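News from the Packing Benches

Friday mornings at Kiltlow used to start with the drum sets, and anyone who has done a turn on that bench will remember it. Two sticks and one small drum to a box, 400 boxes before lunch on a good day, and a sore wrist to take home for the weekend. So plenty of you have been stopping by to see how the new arm from Vondetti is getting on, and I thought I'd put some of the answers down in one place.

It has been with us three weeks now. The job it is learning is the sticks - picking one up, turning it the right way and laying it down where the packer wants it. Sticks are harder than they look, as those of us who have chased one across the floor can tell you! The drums are still packed by hand and will be for a good while yet.

What changes for people? No one loses hours, and that was agreed before anything was plugged in. The six of us on the bench now take turns, two at a time, with one person minding the arm and the other checking heads, studs and rings before the boxes are closed. The checking used to get squeezed in at the end when everyone was tired, so it's lovely to have proper time for it. Minding the arm does mean more standing about than some of us like, and we have asked for a couple of decent stools.

The Subramaniam order goes out in August and we would like everybody trained well before then. If you haven't put your name on the sheet by the kettle, please do, even if you think machines aren't your thing. I said the same, and I've grown quite fond of it.

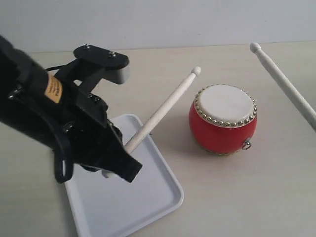 Flakbridge Shuttle Times

The early shuttle from Flakbridge will leave from the side gate starting Fri 11 April. The evening run stays as it is.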